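Stiltstead Workshop Course
Unit 6: Setting up and looking after the two-arm bench cell

These notes go with the practical session in the cell bay. Read sections 1 to 3 before you come. Sections 4 to 7 are for use at the bench. The Trurkier controller manual covers the software side and is kept on the shelf next to the isolator.

1. What the cell is for

The cell is used for small handling jobs: picking up light parts and hand tools, putting them in a tray, passing them from one arm to the other. In this unit you won't write any programs. You will check the cell, reset the home positions, check both grippers and both wrist cameras, and fill in the log sheet.

2. Before you touch anything

Turn the isolator to OFF and hang your tag on it. Wait for the controller lights to go out. The arms have no brakes on the wrist joints, so the wrist will sag when the power goes. Put a hand under it before you switch off.

Take off watches and lanyards. Long hair tied back.

Do not lift an arm by its gripper or by the camera mount. If an arm has to be moved by hand, hold it by the forearm and by the upper-arm link.

3. Mounting plates and rail

Each arm stands on its own black mounting plate, and both plates are fixed to the aluminium rail along the front edge of the table. The rail takes the whole load. Nothing is fixed to the tabletop itself.

Check each plate in this order. Try to rock the plate by hand. Look for a gap between plate and rail. Then go over the bolts with the torque key, working corner to corner. If a bolt turns before the key clicks, write it down, even if it then tightens up properly. A plate that has shifted will throw out every taught position for that arm, and people lose a whole afternoon looking for the fault in the program.

When both plates are sound, clear the bench of everything the check doesn't need. The yellow tray stays near the middle. The small screwdriver is the test piece and goes to the right of the tray, lying at an angle so that the gripper has to turn to take it by the handle.
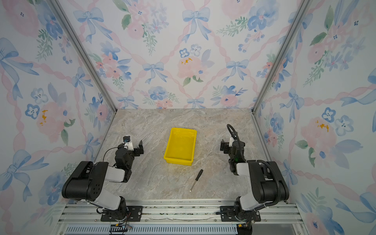

Xu asked at this point last term whether it would be better to bolt both arms to one long plate, so that they could never move in relation to each other. It would help with that one fault, and Ulleo tried it on an earlier cell. The trouble came with repairs. To take off one arm they had to disturb the other, and then both needed teaching again. With separate plates you can remove one arm and leave its neighbour alone.

4. Cables

Cable faults are the most common reason this cell stops. There were 23 stoppages in the log for last year that came down to a cable or a connector, more than all other causes put together.

The rule is that a cable must be able to follow the arm through its full reach without going tight and without dropping low enough to catch on anything. With the power off, move each arm slowly by hand to its furthest point in each direction and watch the loop at the wrist. The thick corrugated conduit on the right arm should keep an open curve. If it kinks, slacken the clip nearest the wrist, let the conduit find its own shape and tighten the clip again.

The thin camera cable needs more care. Check where it enters the camera and where it runs back along the arm. Feel for flat spots. Do not pull on it to see if it is secure; press the connector home with a thumb instead.

Last, check the connectors near each base. They should be fully seated and clear of the slots in the rail.

5. Home positions

Power up with the speed limit on. Send the left arm home first, then the right. Never send both together during a check.

Read the joint counts from the controller screen and compare them with the card inside the cabinet door. Shoulder should read 402 and elbow 1,171 on the left arm. The right arm has its own card. If a count is out by more than 6, stop and go back to section 3. Do not re-zero the joint to make the number come right. Re-zeroing is only done after a motor or a belt has been changed.

6. Grippers and wrist cameras

Open and close each gripper three times with nothing in it. The fingers should move together and meet squarely at the tips. If one finger leads, the linkage needs cleaning.

Then open the fingers wide and turn on the wrist camera. Both fingertips should show in the lower part of the view, one on each side, with clear tabletop between them. Bring the arm round so that the camera is looking towards a back corner of the cell. The metal corner strip gives you a hard edge to judge focus by, and the line where the table meets the back wall should lie close to level.

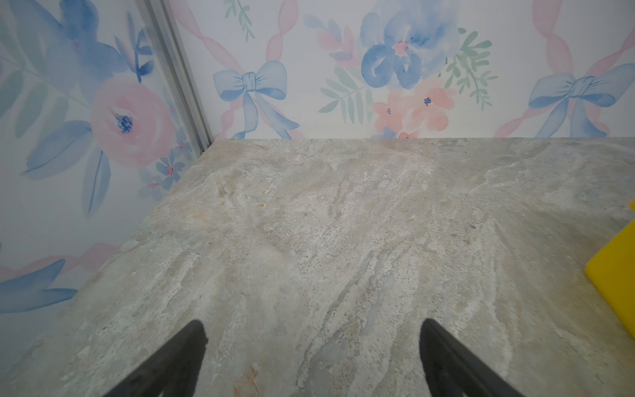
If the line slopes badly, the camera has turned in its mount. Slacken the mount screws half a turn, straighten the camera, and tighten them a little at a time, checking the view as you go. The screws go into plastic and strip easily. Expect the fingers to look slightly soft. The lens is focused for the work, which is further away, and you should not try to sharpen the fingers.

Clean the lens with the dry cloth only. Spray cleaner gets behind the glass.

Repeat for the other arm and save one still from each camera to the log folder.

7. Finishing off

Run the test pick once with each arm at the lowest speed: take the screwdriver, lift it, lower it into the tray, let go. Keep your hand on the stop button throughout. A dropped tool counts as a fail for that arm and goes in the log with the joint counts at the time.

Wipe the tabletop with a damp cloth. Old stains that don't come off can be left, but fresh grease must be dealt with, and you should find out which joint it came from.

Send both arms home, support the wrists, isolate, and remove your tag.

For the log sheet:
Bolts that moved, by plate and position
Any conduit or cable adjusted
Joint counts for both arms
Gripper action, left and right
Camera mounts touched or not touched
Result of the test pick

Hand the sheet in before you leave the bay. Unit 7 covers belt changes and uses the same cell, so bring these notes with you.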